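15/02/2018

Second go at the Kosska sourdough today, and I'm so glad I wrote down the last one! The starter (fed at 11 with the Eklund rye) had nearly doubled by lunch, and it smelled of green apples, lovely stuff.
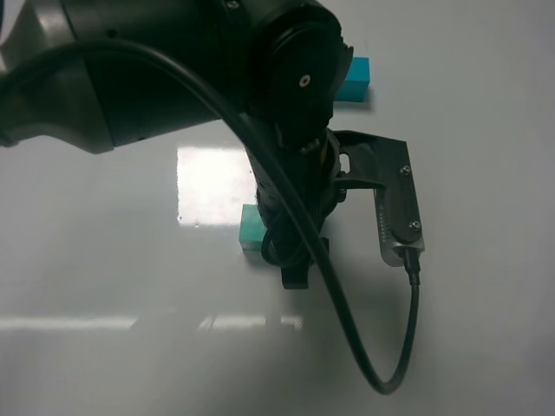
Idun Haugland thinks I should hold back some of the water until the salt is in, and that the rye drinks more than I give it credit for.

So next time, 2 spoonfuls less at the start, and a longer rest under the cloth. Must order more flour from Ornton before June.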